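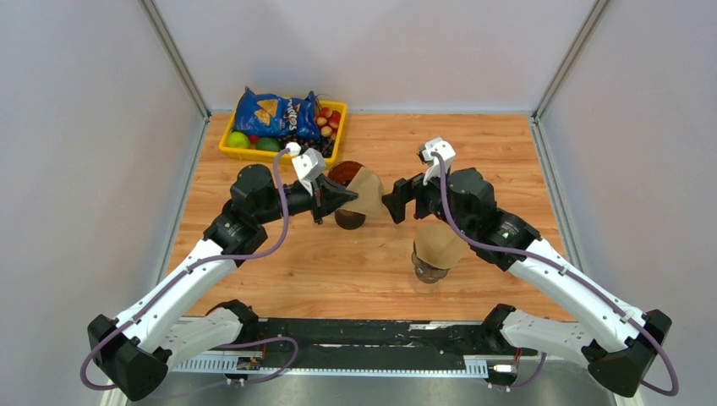
Tap Night Sign-Ups Are Open!
Posted Sunday by Stamatia Tzanetos

Hi dancers! Our beginner tap class at the Prellstead studio is back (yay!) and I've saved 13 spots for total newbies. Bring water and a snack, we run long.
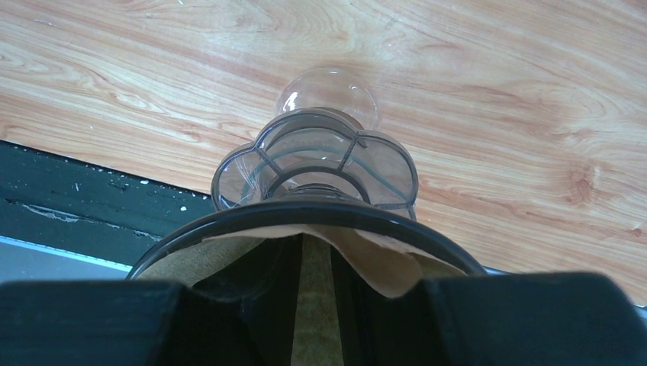 Shoes

I have 20 loaner pairs, mostly small sizes, so email me yours early!
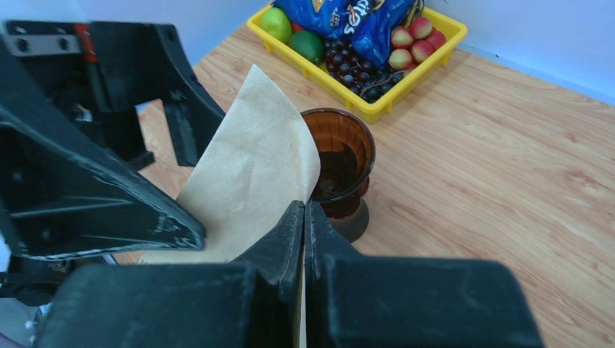
Lefteris Katsaros says the shuffle drills finally clicked for him once he slowed way down.

Get our newsletter! Enter your email.
© Prellstead Dance | Contact | Back to top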